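Zamgate 语言学习论坛 > 罗曼语族 > 意大利语 > 语法与规范用法

主题:情态动词与不定式连用时助动词的选择,以及作业评分标准的适用问题

楼主:听雨轩主人
身份:注册会员

各位老师、各位同学:

本人现就读于 Cimness 意大利语中级课程,近日完成第6单元书面作业后,对批改结果存有疑问,特发帖请教。

本单元的内容为近过去时(passato prossimo)中 potere、dovere、volere 三个情态动词的用法。讲义给出的规则为:情态动词后接不定式时,助动词依该不定式动词本身的助动词而定。按此规则,mangiare 用 avere,故为 ho dovuto mangiare;andare 用 essere,故为 sono dovuto andare。

本人在作业中写有以下句子:

Ieri ho dovuto andare in banca.(昨天我不得不去银行。)

该句被判为错误,并扣分。然而本人在报刊及影视对白中多次见到此种形式,母语者似乎并不以之为误。另有一句:

Stamattina ho dovuto alzarmi presto.(今天早晨我不得不早起。)

该句被判为正确。alzarsi 属自反动词,复合时态理应使用 essere,依讲义规则推论,此处亦应使用 essere。两句判法不一,本人未能理解其依据。

恳请各位就下列两点予以说明:一、ho dovuto andare 是否应视为语法错误;二、自反动词与情态动词连用时,助动词应如何确定。

谢谢。

2楼 回复者:北窗抄书
身份:资深会员

楼主所提两点性质不同,宜分别讨论。

先答第二点,因其规则明确,争议较少。自反动词与情态动词连用时,助动词取决于自反代词的位置。

代词置于变位动词之前的,用 essere:
Mi sono dovuto alzare presto.

代词附于不定式之后的,用 avere:
Ho dovuto alzarmi presto.

两种说法意义相同,均属规范用法。不可混用的是以下形式:
Sono dovuto alzarmi presto.(误)
Mi ho dovuto alzare presto.(误)

楼主第二句的代词附于不定式之后,助动词用 avere,判为正确并无不妥。讲义中的总规则仅适用于非自反动词,若讲义未就此单独说明,确为疏漏。

关于第一点,本人的意见是:sono dovuto andare 为传统语法所推荐的形式,ho dovuto andare 在当代意大利语中使用广泛,口语中尤甚,不少语法书亦予以认可。判为错误,本人认为失之过严。

3楼 回复者:梧桐里十二号
身份:注册会员

对2楼关于第一点的意见,本人持保留态度。

中级课程的教学目的在于使学习者掌握一套稳定、可操作的规则。若在初次接触该规则时即告知"两者皆可",其结果往往是学习者不再记忆哪些动词使用 essere,凡遇情态动词一律使用 avere。此种倾向在汉语母语者中较为常见,原因在于汉语并无助动词选择的问题,学习者自然趋向于只记一种形式。

本人曾长期参与互助批改,所见作业中不乏如下句子:

Ha potuto venire anche Marco.
Abbiamo voluto restare a casa.
Hanno dovuto partire subito.

上述各句单独来看均可接受,但当要求同一批学习者去掉情态动词改写时,便出现 ha venuto、abbiamo restato、hanno partito 一类确定无疑的错误。由此可见,助动词的选择并未真正掌握。

基于以上考虑,本人认为在作业中对 ho dovuto andare 予以扣分,具有教学上的合理性。

4楼 回复者:北窗抄书
身份:资深会员

3楼所述现象确实存在,但教学上的合理性与语言上的正误应当加以区分。批改者如认为该句不符合本单元的训练要求,可批注"请依讲义规则改写",而不应标注为"错误"。标注为错误,等于向学习者传递了不准确的语言信息,楼主今日之困惑即由此产生。 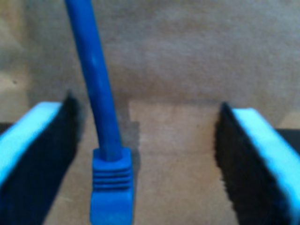
蓝色线缆与同色接头护套

另需补充一项常被忽略的情形。情态动词后接 essere 本身时,情态动词应使用 avere:

Ho dovuto essere paziente.(我不得不保持耐心。)
Non ha potuto essere presente.(他未能出席。)

essere 单独使用时的复合时态为 sono stato,助动词是 essere。若机械套用讲义规则,便会得出 sono dovuto essere paziente,而通行语法所推荐的恰为 ho dovuto essere paziente。被动结构亦同此理:

La riunione ha dovuto essere rinviata.(会议不得不推迟。)

可见讲义规则本身即有例外,将其作为判定正误的唯一标准并不充分。

5楼 回复者:听雨轩主人
身份:注册会员

感谢两位的详细解答。自反动词部分本人已经明白。

现有一项延伸问题。本人在练习册第40题中遇到代词 ci,原句为"昨晚有聚会,但我(女)没能去"。参考答案为:

Non ci sono potuta andare.

本人所写为:

Non ho potuto andarci.

不知 ci 的位置是否与自反代词一样,会影响助动词的选择?

6楼 回复者:石板街夜读
身份:注册会员

本人对此曾作过整理,现抄录如下,供楼主参考。

表示地点的 ci,其位置与助动词的搭配有较强的倾向:

一、ci 置于变位动词之前时,andare 等动词的结构用 essere,过去分词与主语性、数一致。
Non ci sono potuta andare.(主语为女性单数)
Non ci siamo potuti andare.(主语为阳性复数,或男女混合)

二、ci 附于不定式之后时,avere 与 essere 均可见到。
Non ho potuto andarci.
Non sono potuta andarci.

楼主的答案属于第二种情形,本人认为应予认可。请注意,自反代词附于不定式之后时只用 avere,地点代词 ci 则无此限制,两者不可等同视之。

另有一点,讲义似未涉及:情态动词单独使用,即其后不定式省略时,一般使用 avere。例如:

—— Perché non sei andato?
—— Perché non ho voluto.

问句用 essere,答句用 avere,初学者多感意外,但此为通行用法。

7楼 回复者:梧桐里十二号
身份:注册会员

6楼整理清晰。关于省略用法一项,建议楼主抄入笔记,此处失分者甚多。

过去分词的一致问题亦应一并复习。使用 essere 时,分词与主语一致:

Giulia è dovuta tornare in ufficio.
Le ragazze sono volute uscire.

使用 avere 时,分词原则上不变:

Giulia ha dovuto lavorare.
Le ragazze hanno voluto mangiare fuori.

前置的第三人称直接宾语代词 lo、la、li、le 则要求分词与之一致,有情态动词时亦然:

Le chiavi? Le ho dovute cercare dappertutto.
Le chiavi? Ho dovuto cercarle dappertutto.

前句代词前置,分词作 dovute;后句代词附于不定式,分词仍为 dovuto。批改中最常见的错误是 le ho dovuto cercare 与 ho dovute cercarle,两者均应避免。

8楼 回复者:Ada Gentile
身份:Cimness 意大利语教研组

各位学员:

教研组已阅读本主题的全部回复,现就有关事项答复如下。

(一)关于 ho dovuto andare。该形式在当代意大利语中使用普遍,教研组不将其视为语法错误。第6单元作业的训练目标为依不定式动词选择助动词,题目说明中有"请使用本单元所学规则"字样,批改时据此扣分,程序上并无不当。但批注仅写"错误"二字,未说明理由,表述确有欠缺。

(二)关于自反动词。北窗抄书学员的说明准确。讲义第41页列有该规则,位于补充说明栏内,字号较小,部分学员可能未予注意。

(三)关于后接 essere 及被动结构的情形。该内容安排在高级课程中讲授,中级阶段不作考查。学员自行了解,教研组予以鼓励。

(四)关于练习册第40题。Non ho potuto andarci 应予接受。参考答案仅列出一种形式,不表示其他形式均为错误。

对于希望申请复核的学员,请在课程页面提交书面说明,篇幅最多600字,并附原句及修改意见。

9楼 回复者:听雨轩主人
身份:注册会员

感谢 Gentile 老师答复。经查阅,第41页确有该项说明,系本人阅读不周。复核申请将于今晚提交。

另请教:用 essere 还是 avere,是否会造成意义上的差别?本人在 Zerkotel 词典应用的用户笔记中读到一种说法,称 sono dovuto andare 强调"去"这一动作,ho dovuto andare 则强调"不得不"这一义务。此说是否可靠?

10楼 回复者:石板街夜读
身份:注册会员

此种说法流传已久,部分语法论述中亦有提及,认为 avere 可使情态意义更为突出。至于普通使用者是否在意这一差别,本人有所怀疑。询问过几位意大利同事,多数表示两句意思相同,仅觉得 sono dovuto andare 较为讲究,书面色彩略浓。

建议了解即可,不宜作为选择助动词的主要依据。

11楼 回复者:北窗抄书
身份:资深会员

同意10楼。若将此说作为规则讲授,学习者在造句之前尚须判断自己意在强调何者,徒增负担。 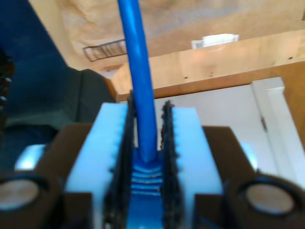 相比之下,同一动词因用法不同而更换助动词的情形,意义差别明确,更值得投入时间。现举数例:

Ho finito il lavoro.(我做完了工作。及物,用 avere)
Il film è finito.(电影结束了。不及物,用 essere)

Ho cominciato un nuovo corso.(我开始上一门新课。)
Il corso è cominciato a dicembre.(课程于12月开始。)

Ho corso per un'ora.(我跑了一小时步。表示活动本身)
Sono corso a casa.(我跑回了家。有明确的目的地)

此类动词与情态动词连用时,依其在句中的实际用法判断:

Ho dovuto finire il lavoro.
Ho dovuto correre per un'ora.
Sono dovuto correre a casa.

末句亦可见到 ho dovuto correre a casa,理由与前文所论 andare 相同,不再赘述。

12楼 回复者:麦田与字典
身份:新会员

初次发言,如有不当请予指正。

天气动词是否也属此类?本人所用教材写作 è piovuto,网络新闻中则常见 ha piovuto。

13楼 回复者:北窗抄书
身份:资深会员

天气动词 piovere、nevicare 等,两种助动词均可使用,è piovuto 与 ha piovuto 皆属正确。旧时部分语法书主张表示持续时间时用 avere,如 ha piovuto tutta la notte,今日实际使用中已不严格区分。vivere 一词与此相近,ho vissuto a Torino 与 sono vissuto a Torino 均可,前者较为常见;后接直接宾语时则只用 avere,如 ho vissuto un'esperienza difficile。

14楼 回复者:梧桐里十二号
身份:注册会员

本人仍愿重申3楼的看法。教研组已说明 ho dovuto andare 不视为语法错误,本人接受这一结论。但若后续讲义因此改为"两者皆可"而不加任何说明,中级学员的基础恐将受到影响。建议修订时明确写明推荐形式,并将可接受形式列于其后,同时增设去除情态动词的改写练习,例如:

Sono dovuta partire presto. → Sono partita presto.
Abbiamo potuto dormire. → Abbiamo dormito.
Si è dovuto vestire in fretta. → Si è vestito in fretta.

此种练习形式简单,可以直接检验学员是否掌握各动词本身的助动词。

15楼 回复者:北窗抄书
身份:资深会员

改写练习一项,本人赞成。反向练习亦可考虑,即由简单句加入情态动词,自反动词须写出两种形式:

Ci siamo riposati. → Ci siamo voluti riposare. / Abbiamo voluto riposarci.

至于"推荐形式"的措辞,本人仍有异议。推荐二字容易被学员理解为另一形式较差。写作"书面语中常用"与"口语中亦常用",较为中立。

16楼 回复者:梧桐里十二号
身份:注册会员

措辞问题可以商榷。惟"口语中亦常用"一语同样不尽准确,报刊文章中使用 avere 的例子为数不少,楼主首帖已经提及。

17楼 回复者:Giorgia Marino
身份:Cimness 意大利语教研组

各位学员:

Gentile 老师委托本人继续跟进本主题,现将处理情况说明如下。

一、听雨轩主人学员的复核申请已收到,作业第一句的扣分予以撤销,批注改为"可接受;请另依本单元规则写出使用 essere 的形式"。

二、其他学员作业中出现同类情形的,可在本主题下留言登记,不必另行提交书面说明。

三、第41页的补充说明将移入正文。14楼与15楼所提改写练习,教研组认为可行,拟编入第6单元的课后部分。

四、关于两种形式的表述,教研组内部意见尚未统一,暂维持现行讲义文字。各位如有书面语料可供参考,请注明出处后贴于本主题。

另就5楼的例句补充一点。Non ci sono potuta andare 中,potuta 取阴性单数,系因题目已注明说话者为女性。题目未注明性别时,potuto 与 potuta 均按正确处理。

18楼 回复者:麦田与字典
身份:新会员

老师好,本人作业中有 abbiamo dovuto uscire 一句,同样被判为错误,特此登记。

另有一句 mi ho voluto riposare 亦被扣分。经阅读2楼的说明,已知该句确属错误,不申请复核。

19楼 回复者:Giorgia Marino
身份:Cimness 意大利语教研组

已登记。第二句请自行改写为两种正确形式,贴于本主题,以便核对。

20楼 回复者:麦田与字典
身份:新会员

改写如下:

Mi sono voluta riposare.
Ho voluto riposarmi.

21楼 回复者:Giorgia Marino
身份:Cimness 意大利语教研组

两句均正确。

22楼 回复者:石板街夜读
身份:注册会员

借本主题再问一句。Me le sono dovute lavare(指 le mani)一句,说话者为男性单数,分词作 dovute,是否因为前置代词 le 的缘故?本人原以为使用 essere 时分词一律与主语一致。

23楼 回复者:北窗抄书
身份:资深会员

是。自反结构中另有前置的直接宾语代词时,分词与该代词一致。比较:

Mi sono lavato le mani.
Me le sono lavate.

前句的 le mani 位于动词之后,分词通常与主语一致;后句以 le 代替 le mani 并前置,分词改作 lavate。加入情态动词后,由情态动词的分词承担一致,故为 me le sono dovute lavare。若将代词移至不定式之后,则为 ho dovuto lavarmele,分词不变。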